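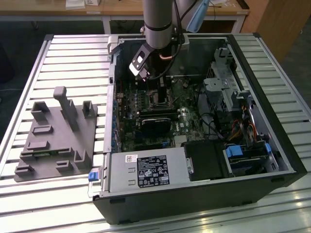 Rules for a Robot That Opens Computers
Final report, Automation Practice module
Plullar project group

1. What we were asked to do

The assignment was to write a set of working rules for a robot cell that takes parts out of old desktop computers, and then to work under those rules for a term. The first half took a weekend. The second half is the reason this report is late.

Our client, in the loose sense that they lent us bench space, was Grorneo, a small refurbishing shop. They already had rules. There were 141 of them, in a binder, and they had been written for people with screwdrivers. Rule 12 concerned long hair. The robot complied with it from day one.

2. What we kept

We kept everything about electricity. Power cord out of the tower before it enters the cell, and the person who unplugged it signs the sheet. The power supply unit itself is never opened, by arm or by hand. It comes out whole or it stays in.

We also kept the rule against reaching into a case "just for a second." The old binder stated this in capitals and we saw no reason to lower its voice. In our version, hands go in only with the arm stopped and the stop confirmed at the panel. Stopped means stopped at the panel. An arm that has gone quiet may be thinking.

3. What we added

Speed. Outside the case the arm may move at up to 200 millimeters per second. Once the gripper is below the rim of the case, the limit is 20. Our first draft had a single limit for both, chosen by vote, and it was wrong in both places.

Cables. Before a run, the operator looks for loose power leads and moves them out of the approach path. The Baert checklist we started from says "ensure cables are managed," a sentence that can be initialed by anyone in any state of mind. We replaced it with "no cable crosses between the gripper and the part." Initials became slower and more truthful.

Latches and tabs. Colored release tabs are meant for fingers. The arm may press one only if that model of case has been tried by hand first and the pressing direction is written on the job card.

Fixtures. A printed fixture gets a date and a version on the underside. We added this after spending an afternoon tuning a pick position against version 2 of a plate that was by then version 4.

4. What happened

We ran 18 towers under the new rules. Memory came out well. Graphics cards came out well once we had written down which end to free first. Drives were mixed, and the notes on them get shorter and less polite toward May.

The arm was stopped by hand more than once for reasons that no rule covered. We logged each of these in Flindus, the shop's fault tracker, under "other." By the end "other" was our largest category, and our supervisor suggested that this was a finding. Splitting it up afterward gave us two new rules, one on dropped screws and one on who is allowed to restart a run after lunch (the person who stopped it before lunch).

5. Weak points

All the operators were also authors of the rules. We knew what each one meant, including the ones that did not say it. A Saturday trial with two students from another group went badly at the sign-off sheet, where "cell clear" was read as a description of the weather inside the enclosure, more or less. It now reads "no person, tool or loose part within reach of the arm."

We did not test laptops. The binder has a section on laptops, and we have left it as we found it.

6. Handover

The current rules fit on two pages and hang by the stop button. The binder is back on its shelf. Changes go through the job card first and onto the sheet at the end of the week, with the old version crossed out and left readable. The fixture files are in the shared folder under Plullar. Use version 5.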